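How do I wash a baseball cap without wrecking the shape?
Home and Laundry > Clothes care
Asked by Su-chen Fung in October
1153 views, 2 answers

I have a cap I wear for running and it has gone stiff and yellowish along the band inside. I also have an older one from a walking holiday that has a proper tide mark on the front from sun cream. Both have a curved peak and I would like to keep them that way.

My mum used to put caps in the top of the dishwasher but I don't have a dishwasher. I do have a washing machine (a Drasto, the lowest temperature it does is 30) and a bathroom sink. The label in the running one has faded and I can't read any of it. The older one says Tralell inside and "surface wash only", whatever that means in practice.

Questions really are: sink or machine, what to use on the sweat marks, and how to dry them so they don't end up flat at the front.

Edit: no, neither of them is wool.

Answer 1 (accepted), 39 votes
mendes_road

Sink, for both. Surface wash only usually means don't soak it, so treat the two caps differently.

First find out what the peak is made of. Flick it with a fingernail. Plastic gives a sharp click. Old caps sometimes have cardboard in there and it sounds dull, and once cardboard gets soaked the peak goes soft and wavy and you won't get it back. If you aren't sure, assume it is cardboard.

For the running cap, if the peak is plastic:

Test the colour on a bit of the inside with a damp white cloth. If dye comes off, stop and only sponge it.

Fill the sink with cool water and a small squirt of washing-up liquid or a spoonful of mild detergent. No bleach, even on a white cap, as it can turn sweat marks more yellow.

Rub a little of the liquid straight into the band with an old soft toothbrush. Work along the band in short strokes and go gently over any stitching.

Leave it to soak for 2 hours. If the water is very grey, change it halfway.

Rinse under the cold tap until there are no suds. Press the water out with a towel. Don't wring it.

For the older one, skip the soak. Put a drop of washing-up liquid on a damp cloth and dab the sun cream mark from the outside in, then go over it with a clean damp cloth. It will probably take more than one go. Sun cream is greasy so plain water won't touch it.

Keep both away from radiators and the tumble dryer. Pull the front panels up with your fingers while they are damp and set the peak curve by hand. Then dry them over something round so the crown keeps its shape. An upturned bowl is fine, or a rolled towel, or a hat stand if you have one. An open wire one lets the air get to the inside of the band, which is the slowest part to dry. Mine take overnight in summer and nearly a full day in winter.
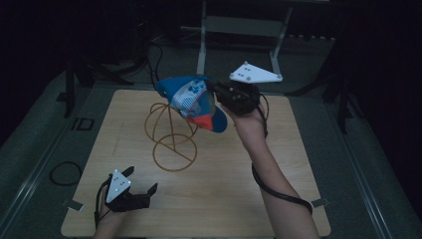 Comments on this answer

Su-chen Fung: Did the fingernail thing and the running one clicks. The Tralell one I honestly can't tell so I have just dabbed it. Mark is fainter but still there.

mendes_road: Give it another go once it has dried. You can't judge a grease mark on damp cloth.

pottersbar_jan: Does bicarb work on the band?

mendes_road: It helps with the smell. I haven't found it does much for the colour.

Answer 2, 4 votes
Zurkmont

I just put mine in the machine at 30 in a pillowcase with a knot in it, slow spin, been doing it years. The peak on one went a bit funny but I think I sat on that one. Don't use softener. If you get the plastic cap cages they are ok but mine cracked.

Related questions
Can you iron a sun hat?
Getting sun cream out of a cotton shirt
Washing machine leaves white marks on dark clothes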